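Cilteo Two-Arm Cell: Set-up Guide
Section 6. Running the cell for an open day

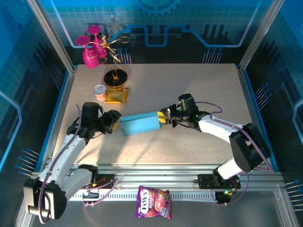
6.1 Before you start

For whoever is on the cell at the Allness open day. Read it the evening before, not with visitors in the corridor. Assumes sections 1 to 5 are done: cell bolted down, arms calibrated, Cevex installed on the control PC and talking to both arms. If the arms don't come up green in Cevex, go back to section 4. Don't try to fix it from here.

You need:
- two people. Operator on the PC, host talking to visitors. Not the same person, ever
- key for the control cabinet
- table objects (6.3)
- barrier posts and tape
- gripper pads, spare set, yellow
- lint-free cloth and the glass spray
- printed copy of this section

The demo is one routine. Both arms come in to the light blue box, take an end each, lift it, turn it, put it back. Then loose items, one at a time, picked by whichever arm is nearer. Then a pause for questions. Full run fits comfortably inside a group slot if nobody stops it.

6.2 Power-up

1. Check that nobody's hands, tools or cloths are inside the enclosure. Look in the corners as well, cloths get left there.

2. Check the emergency stop is pressed in. Start pressed, always.

3. Cabinet key to ON. Wait for the fans to settle.

4. Control PC on. Log in as demo, not as admin. The admin login lets you change speed limits halfway through a run and somebody will.

5. Open Cevex. Choose "Open day" from the profile list. If it isn't there, the profiles haven't been copied over, see 6.8.

6. Twist the emergency stop to release. Press Reset on screen.

7. Look for green at the arms. No green on one side, stop and see 6.8. Do not carry on with one arm. The box routine will time out and leave the box tilted, with a group watching.

8. Home both arms, left first. Let the left one finish. They share the front rail and the homing moves pass closer to each other than you'd like.

CAUTION: Homing ignores objects on the table. Table must be clear before step 8. If it was left laid out from the day before, take everything off and start again at step 1.

9. Follow the purple cables by eye along each arm. Should loop freely and not be trapped under a joint. Trapped cable: press stop, free it by hand, home again.

6.3 Laying out the table

10. Press the emergency stop again before reaching in. Yes, again. Every time.

11. Blue box near the middle, long side running left to right. Bit of an angle is fine, the routine copes. Past 40 degrees it doesn't and you get a "no approach" message.

12. Loose items towards the back left. A mix works best: something soft and crinkly, something hard and small, something awkward. A crisp or snack packet is good because it gives under the grippers and people like the noise. A little can with a lid is good. The tall ornament with the two pink cups and the gold wire is the awkward one. Everybody asks for it.

NOTE: The ornament goes on its black base, upright. Left arm only. If the wire snags a finger pad, press stop and unhook it by hand, don't jog the arm off it. Jogging bends the wire, and Melur has straightened it enough times.

13. Keep every item clear of the pins along the back and sides. The grippers will reach for something resting against them and the pads get chewed up. Hand's width at least.

14. Leave a clear patch at the front of the table for the arms to cross. Nothing under the elbows.

15. Close up. Release stop, Reset, home again. Arms won't lose their place but the profile wants a fresh home after every stop. Takes a moment. Talk over it.

6.4 Speed and grip

Open day profile caps speed at 40 per cent. Leave it. Faster looks better for one run and then the box goes on the floor of the cell and you're explaining it to a school party.

Grip force is set per item in the profile. Don't change it on the day. If an item slips, clean the pads first. Pads pick up grease from packets very quickly. Wipe with a dry cloth, no spray, the spray makes it worse for the next few picks.

Box slipping from one side only: nearly always the pad on that side. Swap it. Two screws, both hands, stop pressed.

CAUTION: Don't swap pads with the cabinet on and the stop released, even if the arm is at home and "just sitting there". The profile can be started from the PC by someone who can't see you.

6.5 Barrier and visitors

Posts and tape go 800 mm from the glass on every side that people can get to. Measure it. Don't pace it, feet vary. Children will lean on the tape, so weight the post bases.

Groups no bigger than 19. Comes from the fire limit for the Ranjbar room with the furniture in. If the front desk sends more, hold the rest in the corridor and run the demo again. Do not squeeze them in.

Host stands at the left end, facing the group, with the cell beside and not behind. Operator stays at the PC with a hand near the stop while anything moves. Operator does not answer questions during a move. Visitors will ask the operator things because the operator has the screen. Host to step in.

Things to tell each group, any order:
- the two arms are working from one plan, not taking turns
- the operator can stop everything with one button
- they slide along the front rail as well as bending, which is how they cover the whole table
- please don't bang the glass

Things not to say: that it never drops anything. That it "sees like we do". Anything about price, pass those to Manouchehr Hashemi, who'll be at the desk by the door.

6.6 Running the demo

16. Operator: check with host. Host says "ready", out loud. No nodding, nods get missed.

17. Press Run box. Arms approach. There's a moment when one gripper has its end of the box and the other is still coming in beside its own end. Normal. It waits. Visitors think it's stuck, so the host should say something there. If the wait goes past the on-screen bar, press Hold (not stop) and then Resume. Usually does it.

18. When the box is back down, press Run items. Let a visitor choose the order if the group is small. Host repeats the choice, operator clicks it. Ornament last, whatever they say.

19. When finished, press Park. Wait for Parked on screen. Then questions.

Between groups: stop in, put items back, check pads, wipe the outside of the glass at child height, release, Reset, home. If there isn't time for all of it, skip the glass. Never skip the pads.

NOTE: Cevex keeps a run counter in the bottom corner. It'll carry on from the last figure, it does not reset for the day. Write the start number on the log sheet. Last one we had was 3,399 and the sheet had it as a part number, so label it.

6.7 If something goes wrong with people watching

Dropped item, still on the table: Hold, skip item, carry on. Host can say it dropped it. Fine to say so.

Dropped box: Stop. Not Hold. Put it back by hand when the arms are still, home, start the routine from the top. Do not try to resume half way, it remembers where the box was and not where it is.

Arms too close to each other: they should stop themselves with a "shared space" message. If they don't, press stop, end the demo, ring Melur Wibisono. No more runs that day untill it's been looked at.

Visitor over the tape: Stop straight away, before asking them to move. Then ask nicely.

Fire alarm: press stop, leave it, go. Cabinet stays as it is. Host counts the group out.

6.8 Quick faults

No green on one arm
Stop in, cabinet off, check the plug at the base on that side, cabinet on. Still nothing, back to section 4.

"Open day" profile missing
Log out, log in as admin, Profiles, Copy from cabinet. Log out again and back in as demo. Don't stay in admin.

"No approach"
Box too far round or too near the back. Stop in, straighten it.

"Pad check"
Pad missing, loose or on backwards. Yellow side to the item.

Gripper closes on nothing
Item has been moved since the last table check. Somebody tidied. Run Table check from the menu with the arms parked.

Rattle from under the front rail
White cable chain catching on something. Stop in, run a hand along it, clear whatever is there. Anything hanging on the rail wants to be short enough to stay out of the chain, or moved before you home.

6.9 Shutting down

Park both arms. Stop in. Table items off and into the tray, ornament in its own carton. Close Cevex before shutting down the PC, or the run counter doesn't save. Cabinet key to OFF, key back to the desk. Tape and posts can stay up overnight if the room's locked.

Log sheet filled in, start and end number, any drops, any pads changed. Leave it under the keyboard, Melur collects the lot. Section 7 covers the bigger October visit, diffrent layout, don't mix the two up.

Section 6 last changed September 3, 2026

Related sections
Section 4: Arms not showing in Cevex
Section 5: Calibrating the shared rail
Section 7: Two-day visits and the October layout
Gripper pads: fitting and ordering
Log sheet, blank

Cilteo user guides | Questions to the Allness support desk | © Cilteo | Back to top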